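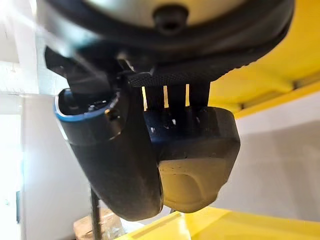

September, late afternoon. Remote sessions again, same task as last week: pick up the part, put it in the tray, let go, back off. Roscoe wants us to call the wrist view "sufficient" in the write-up and I'm not ready to sign that. The gripper takes up so much of the view that the operator is mostly steering by what is left around it. With the fingers closed toward each other like this, tips nearly meeting, all I can read between them is a narrow dark gap. The left side goes hazy in the bright light, too, and the black parts sit in shadow. Viera says you get used to it. I believe her. I'm asking whether the policy gets used to it.

Count so far is 254 demos, 114 by hand guiding and the rest over the remote link. The Norningate people keep quoting 3,000 as the number where things "start to generalize." I asked for a source and got a slide.

Hand guiding vs. remote, my notes only:

Hand guiding is faster to teach and everyone likes it. It also puts a person's arm and shoulder into whatever the room view records, and I don't trust those runs for training. Ladan disagrees and says masking takes care of it. Show me.

Remote is slow. Operators stop and hover before every grasp, then commit all at once. Azadeh plotted the finger commands and the hover is there in every run she pulled. If we train on that we will get a robot that hovers. Roscoe called it "natural caution." Maybe. I'd call it not being able to see the part.

Things to check before we record any more:
- left finger is scuffed over the lower half. Was it like that for the first batch? Can't find a note. Somebody please write these down
- lag on the Pluvby controller, measured, with a number. "Feels fine" doesn't count
- one operator, same start pose, 3 runs each with the blind half down

Niloufar asked why we don't throw out the bad demos. Fair question, except we've been picking the bad ones after seeing the result, and that makes the success rate mean very little. I'd like the rule written first - even a poor rule.

Holding the next batch until the lag number is in. Viera has the controller tonight.

2 comments · 0 shares

Notebook | Projects | People | Log in

Recent entries
Harms tray, second version
Skimaretti link: dropped packets
Hand guiding, first batch (Ladan)
Why the room view moved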